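Home Reviews Grippers Arms Cameras Controllers Contact

Last updated: January

Dolley hand-held gripper, compared with the Stondby

The Dolley is a two-finger hand-held gripper for recording manipulation demonstrations. You squeeze, the fingers close, a camera above the jaws records the lot. It competes most directly with the Stondby, which we have used as our reference tool for the past year. Both were run on the same tasks, by the same two operators, with the same recording software (Fitska, default settings).

Build

The finger linkage is stiff where it should be. Side play at the tips is lower than on the Stondby, and it did not grow noticeably over the test. The pivot screws arrived under-torqued on one finger. Check them before first use and add a drop of medium threadlocker. The manual does not mention this.

The grip pads are textured and dark, held by a single fastener each. Swapping a pair takes a few minutes. The Stondby uses adhesive pads, and removing those means a heat gun and some patience. The Dolley is clearly better here.

Weight is acceptable for short sessions. The balance is slightly forward, and after an hour both operators had started supporting the wrist with the other hand. The Stondby is heavier but sits further back over the palm – over a full afternoon it is the less tiring tool.

Trigger and travel

Trigger travel is long and linear. There is a small dead zone at the open end, which makes light grasps easier to stage but blurs the start of the closing motion in the width signal. We trimmed it in post. Return spring force is moderate. I would prefer it softer.

Recording

We logged 2,000 pick-and-place attempts with the Dolley. Of these, 1,635 were kept after review. The largest group of rejects, 369 before we went back and recovered a few by hand, came from tracking loss when the tool was moved too close to a plain surface. The Stondby has the same weakness. Patterned cloth under the objects helps both of them.

Jaw width was read correctly in nearly every kept clip. Time sync between camera and width sensor drifted on long recordings, so we kept each clip short and restarted the session every 14 clips. A firmware fix would be welcome.

Soft and round objects

Most of our testing was done in ordinary rooms, with groceries as the objects. Fruit is a useful load for a gripper of this type: it rolls, it bruises, and no two pieces have the same diameter.

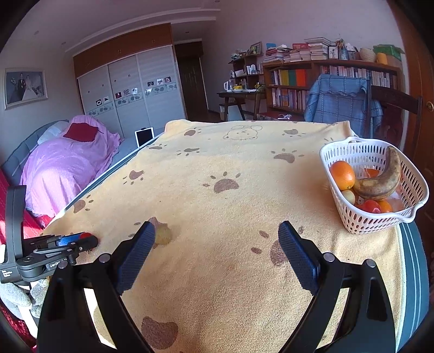 Small round items are the hardest case. On a soft surface they sink slightly, and the pads have to come in low on both sides or the item squirts forward. The Dolley's narrow tips manage this with practice. The Stondby's wider pads are more forgiving on the approach but tend to catch the cloth and lift it along with the item.

Larger fruit is limited by jaw opening. A big orange needs a centered approach and nearly full travel. Tomatoes were fine as long as the operator watched the squeeze, as there is no force readout on either tool. Bananas are best taken across the middle, with the fingers square to the curve.

Mounting on an arm

The Dolley fingers can be moved to a motorized base. We tried this on a Vlad arm with the optional adapter plate. The bolt pattern matched, but the cable exit fouled the wrist joint at one end of its range, and we had to reroute it with a tie – a right-angle connector would solve it.

Verdict

Buy the Dolley for small objects and short sessions, and budget for spare pads. Keep the Stondby if you already own one and mostly record larger items. I have moved our daily recording to the Dolley and will update this page when the sync problem is fixed.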